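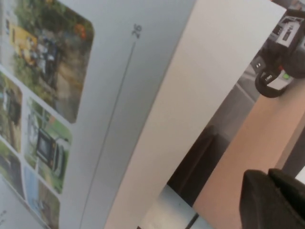 Making a booklet people will keep

Jolanta Pawłowska has put together the Mundstead booklet for long enough that people at the bakery give her their photos on memory sticks. It comes out in November and goes to every letterbox in Mundstead and Domdale, plus a box for the library. The last print run was 1,636 copies.

I went to see her on a Saturday morning to ask how it gets made. She had toast on and asked me to talk while she ate it.

"It's mostly email," she said. "People think it's design. It's me writing to someone for the third time to ask if they have the big version of the photo."

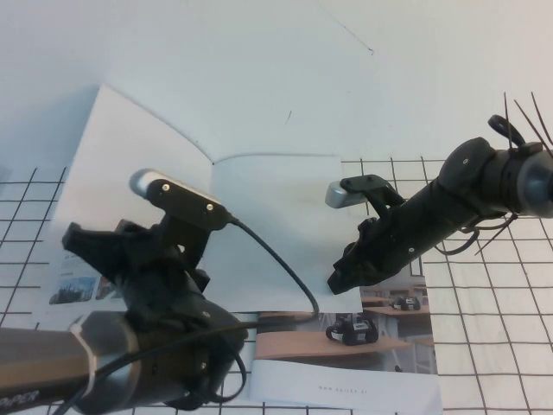 Danica Urban
Local features writer

The booklet started as a folded sheet with bus times and phone numbers. Pawłowska took it over from Orvokki Aaltonen, who had been doing it on a typewriter and then on an old computer that only ran one program. Aaltonen still reads the proofs. She marks them in pencil and drops them back the same evening.

"She finds things I've looked at twenty times," Pawłowska said. "Last time it was the name of the school. I'd spelled it two ways on the one page."

For the last issue she was sent 107 photographs and used fewer than half. The outdoor ones are the easiest to get. People take them on walks and at working days, and they come in all shapes, so she runs them down the outer side of the page in a column, big ones and small ones together, and keeps the rest of the page clear.

I asked if anyone complains about the empty space.

"Every year. Someone will say I could have fitted their whole report in there. I could have. But then you've got a page of tiny type next to tiny pictures and you skip it. I skip it, and I made it."

She would like more indoor photos. Classrooms are hard to get, partly because of permissions and partly because the light is bad. She likes a picture with the desks in it and whatever the kids are working on, and no one looking at the camera. 

The paper took her a few goes to get right. One year she chose a glossy stock because the sample looked good in the shop. At home, under the kitchen light, you had to tilt it to read anything. She went back to a matte paper the year after and has stayed with it. It costs a bit more at Grabowska, the printer in Cemport, but they let her come in and look at the first copies off the machine before they run the rest.

"Teodor rings me when they're ready and I drive over," she said. That is Teodor Jasińska, who runs the floor there. "He doesn't say much. He hands me one and goes off and does something else, and I sit on a stool and turn pages."

What is she looking for?

"Page numbers first. Then whether the photos have gone dark. Greens go dark. You'll have a nice picture of the bush and it prints like the inside of a cupboard. Then I look at the middle, where it folds, to see if anything's gone down into it."

She has lost things to the fold before. A group photo from the tennis club ran across both pages, and the president ended up mostly in the gutter. She reprinted it the next year on a single page. Now nothing important goes near the centre, and captions sit well out from it.

She also checks how the thing opens. A booklet that springs shut gets put down, in her view, and a booklet that lies fairly flat gets left on the bench and read over breakfast. Some of that is the paper and some is how many pages you ask the binding to hold. She bends a copy back hard in the first minute to see what happens. Jasińska used to wince at this and has stopped.

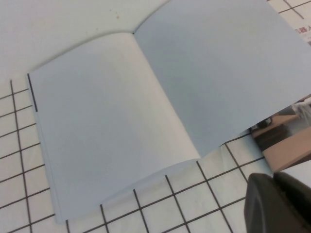 An open book with bare facing pages, on the grid sheet.

The blank pages were Irena Wróbel's idea. Wróbel delivers the booklet on the Domdale side and kept seeing copies with phone numbers and shopping lists written over the ads. She suggested leaving some paper for it. Pawłowska said no, then tried it.

"I put 2 in at the back. I was worried people would think it was a mistake, and a few did. I had 2 phone calls about it. One man wanted a replacement copy."

Did he get one?

"He did. It had the blank pages in it too."

She doesn't print lines on them. Aaltonen wanted lines and they went back and forth about it for a while. Pawłowska's argument was that children draw on them, and she has seen a few of the drawings. Adults seem to manage without lines. There is no heading either, after an early version that said "Notes" at the top in a typeface she now dislikes.

Copies of the old issues are in a cupboard in her hallway, in order, with a gap for one year that she lent to someone and never got back. She would like it returned and doesn't mind what condition it is in. The typewritten ones have gone yellow at the folds. She has thought about scanning them and hasn't started.

The next issue is open for photos now. She asks that people send the full-size file, say where it was taken, and give the names left to right if there are people in it. Phone photos are fine. Photos of photos are not.

"And don't put them in a document," she said. "Just attach them. Please put that in."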